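Why Does a Heavy Backpack Feel Lighter When You Wear It Right?

Gravity is always at work! It pulls on you, your shoes, your math book and every crumb at the bottom of your bag. The pull on a thing is called its weight. A backpack weighs the same however you wear it, but your body can tell a big difference.

Try this with a friend. Hold a book close to your chest. Easy, right? Now hold it out with straight arms and count to 13. Wow, it feels so much heavier! The farther a load is from your body, the more it tries to tip you over, and the harder your muscles have to pull back.

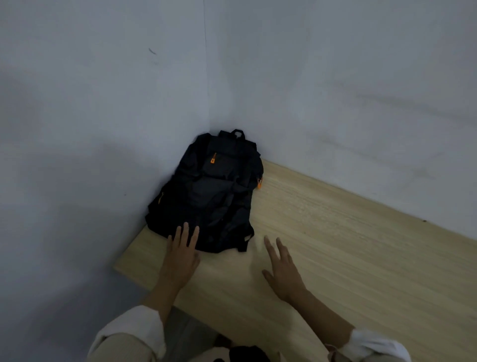 Scientists call that tipping power torque (say it like "tork"). When a bag hangs low and loose, you lean forward to balance it, and your back gets tired. Snug straps bring the load in close, so there's less tipping to fight.

Wide straps help too! They spread the push over more of your shoulder. A skinny strap squeezes the same push into a tiny strip, and ouch, that digs in. Using 2 straps shares the job between both shoulders.

So where should the heaviest book go? Right against your back, with the light stuff (gym socks, a snack) farther out.
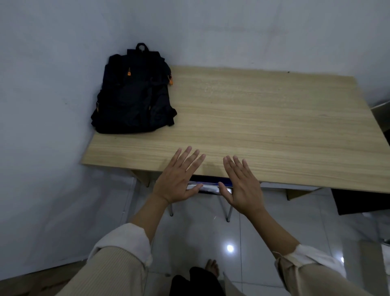 Valdis Navickas wrote to us from Besbridge: I moved my big atlas to the back of my bag and walked all the way up Havell Hill without leaning over! But what happens if you carry a bag on your front?

Great question, Valdis! Then it tips you forward, so you lean backward to balance. Try it with a light bag and watch yourself in a mirror!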